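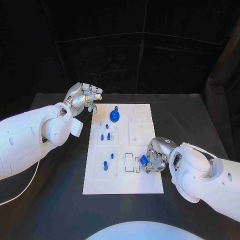

Juin, par Darius Adomaitis

Je cherche quatre personnes pour venir passer deux semaines avec nous à l'atelier de Prastitz, et je préfère vous dire tout de suite pourquoi : on a eu un pépin. Un vrai, pas un petit bug qu'on corrige entre deux cafés !

Au printemps, pendant un essai d'insertion tout bête (prendre une pièce bleue, la mettre dans son logement sur la planche blanche, recommencer), la main droite de notre robot à deux bras n'a pas lâché. L'ordre d'ouverture était parti, le logiciel affichait « main ouverte », et les doigts serraient toujours. Le bras est remonté avec la pièce, la planche est venue avec, et le tout est parti vers le bord de la table. Pao-chu Chiu, qui se tenait à côté, a appuyé sur l'arrêt d'urgence. Elle a eu un bleu au poignet, rien de plus, mais je n'ai pas très bien dormi cette semaine-là.

Depuis, on a repris les enregistrements, tous : 2721 cycles d'insertion. On a retrouvé 33 cas où la main annonçait une ouverture alors que les doigts n'avaient pas bougé, ou trop tard. La plupart étaient passés inaperçus parce que la pièce finissait quand même par tomber au bon endroit. Le fournisseur des mains nous a envoyé une mise à jour, on a changé deux câbles, et on a ajouté une surveillance du courant dans les doigts. Ça va mieux — mais je ne veux pas remettre le système chez notre client, Plirport, sur la seule foi de mes propres essais. Je connais trop bien la machine, je la ménage sans m'en rendre compte.

C'est pour ça que j'ai besoin de vous. Le travail consiste à piloter les deux bras à distance pour des tâches d'assemblage (chevilles, bouton rond, fentes rectangulaires), à faire des passages répétés, et surtout à noter tout ce qui vous paraît bizarre. Une main qui hésite, un doigt qui traîne, un bruit, un voyant qui ne dit pas la même chose que l'écran... Je veux tout, même si vous pensez que c'est votre faute. Et si vous appuyez sur l'arrêt d'urgence pour rien, je vous offre le goûter quand même.

Aucune expérience en robotique n'est demandée. J'aimerais bien, en revanche, des gens qui ont l'habitude des gestes précis : couture, horlogerie, soins dentaires, modélisme, réparation de vélos, que sais-je. Il faut parler français ou se débrouiller en anglais, être majeur, et supporter de refaire le même geste un bon moment sans s'énerver. Si vous portez des lunettes, aucun souci.

Côté sécurité, les règles ont changé. Personne ne s'approche de la table quand les bras sont alimentés, le poste de pilotage est maintenant de l'autre côté d'une cloison, et il y a toujours deux personnes de chez nous dans la salle, dont une qui ne fait que surveiller. Pao-chu vous fera la formation le premier matin. Elle vous racontera l'incident elle-même, vidéo à l'appui, et vous pourrez repartir après si ça ne vous tente plus (la matinée vous sera payée, évidemment).

La rémunération est de 115 euros par journée, repas de midi compris, de 9 h à 16 h avec de vraies pauses. Les frais de train depuis Zivstead sont remboursés. On reste assis presque tout le temps, le poste se règle en hauteur et l'atelier est de plain-pied.

Pour vous proposer, envoyez-moi quelques lignes sur vous et sur ce que vous faites de vos mains, pas besoin de CV. Déposez-les à l'accueil de l'atelier ou écrivez-nous par le formulaire du site, en mettant « essais mains » dans l'objet, sinon ça part chez la comptabilité. Je réponds à tout le monde, parfois un peu tard le soir — dites-moi aussi quelles semaines vous arrangent, on commence dès que les quatre places sont prises.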